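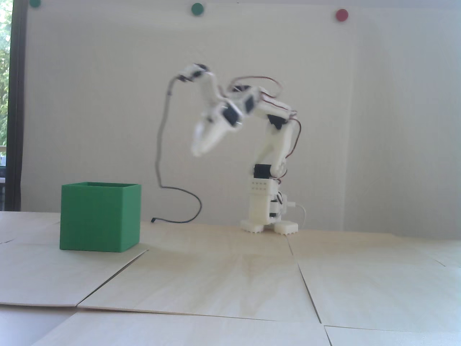
Small Arm, Big Rulebook
Final report, Moffat project stream
Cormac Nic Giolla and Şengül Ateş
Supervisor: Pauline Naylor

1. What we were asked to do

The assignment was to take a desktop robot arm doing a simple pick-and-place job and write the rules for working beside it. We had assumed the robot would be the hard part. We spent most of May arguing over the word "near".

Our first rulebook ran to 29 rules. Rule 14 told operators to be familiar with Rule 15. Rule 15 had been deleted in the second draft. Pauline handed it back with a single question in the margin, asking which of these a tired person would follow at four in the afternoon. We went through with a pencil and got to six, and one of those was about coffee.

The job itself is modest. The arm picks up a small red object and takes it over to a green box with an open top. It's a light printed arm on hobby servos and it isn't going to take anyone's leg off. It can still pinch a finger, pull its own wiring loose, or fling something at your glasses, and the habits you learn on a small machine are the ones you carry to a large one. We think that justifies the exercise. Cormac would like it noted that he thought so before the finger incident.

2. The marking-out argument

We split the bench into a reach zone, where hands don't go while the servos have power, and a rest zone, where you may lean, point and despair. The reach zone is measured with the arm stretched out as far as it will go, whatever the program says it plans to do. Programs have typos.

The usual advice is to measure from the centre of the base and add a margin. We added 40 millimetres. Şengül wanted more, Cormac wanted to be able to reach his pencil.

The cable gave us more trouble than the fingers. A lead that runs to the gripper has to have enough slack for every pose, and slack ends up lying across the work surface, where the arm (or a sleeve) can find it. Our draft rule said cables should be "tidy", a word that meant something different to each person who read it.
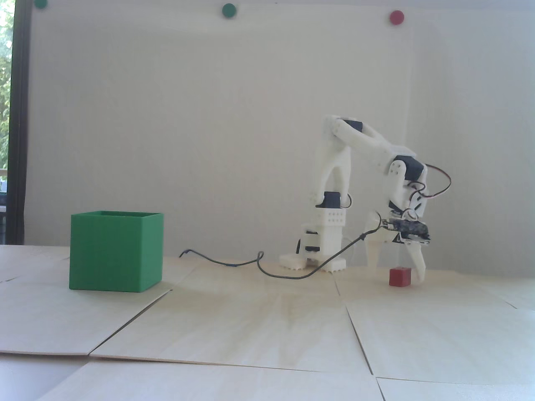

Daithí Hayes read the draft and objected that a rule you can't check isn't a rule, it's a mood. If you can't walk up to the bench and say yes or no, he wrote, take it out or rewrite it until you can. He also thought 40 millimetres was stingy.

We rewrote the cable rule that evening. It now says that before power goes on, the operator moves the arm by hand to its farthest pose in each direction and checks that the lead doesn't pull tight or catch on anything. You can answer yes or no to that. The margin stayed where it was, out of stubbornness.

3. Watching through the gripper

The arm carries a small camera board on the gripper, and for a while we planned to let the operator supervise from that view alone, sitting well back. It seemed very safe and very modern. The trouble is that a camera riding on a moving gripper sees what the gripper is pointed at, and sees it badly when the gripper is in a hurry. You get a nice smear of red and a lot of bench. A hand coming in from the side wouldn't show up until it was a bit late to discuss it.

So the gripper view is allowed for checking alignment, and never for deciding whether the area is clear. For that you use your eyes, on the real bench, from the rest zone.
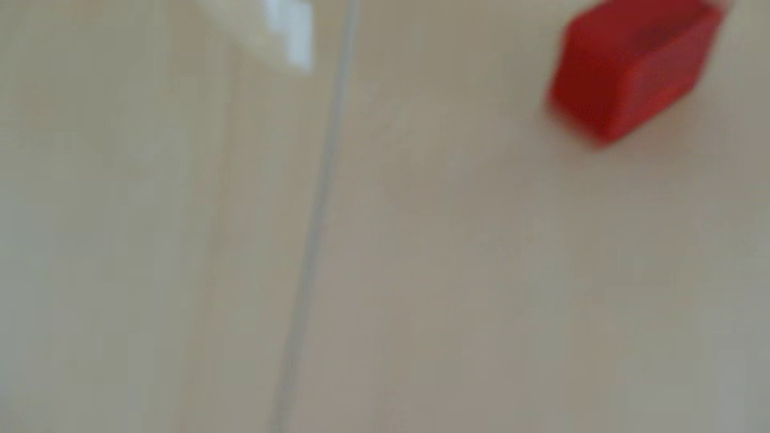
4. The rules we kept

1. One person is the operator. They say so out loud.
2. Mark the reach zone at full stretch plus the margin. No hands, mugs or hair in it while there is power.
3. Do the cable check by hand before switching on.
4. Run any new or changed program at reduced speed for 3 full cycles first.
5. If the arm drops something, leave it. Stop, cut power, then pick it up.
6. Coffee lives on another table.

Rule 5 is the one people break. Catching a falling object is a reflex, and a rulebook is up against a few million years of practice there. We tried a sign. The sign was ignored by both of its authors.

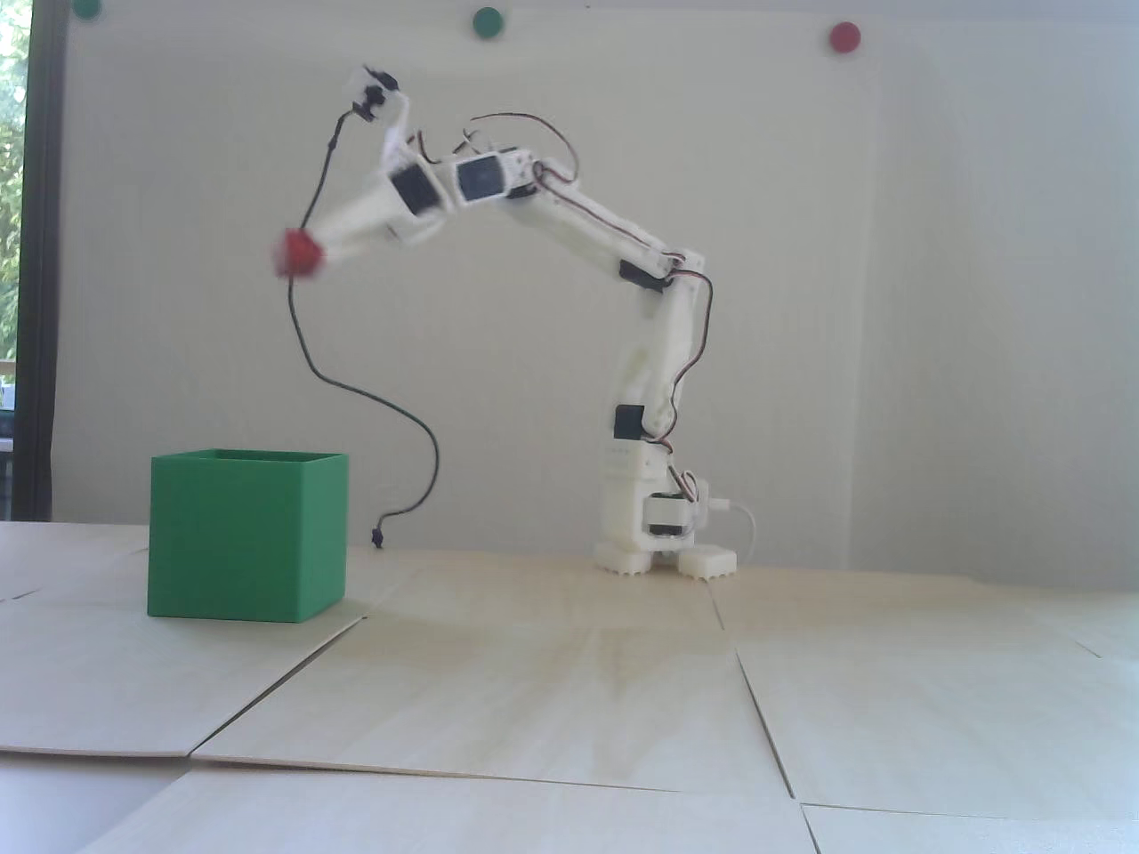
Figure 4. Carrying the red object, hands out of the reach zone (Rule 2).

5. What we'd change

The reduced speed in Rule 4 needs a number. We wrote "slow", which fails Daithí's test, and we noticed this after the report was due.

We would also test the rules on people who hadn't written them. Corrado Mazza offered and we ran out of time, mostly on Rule 14.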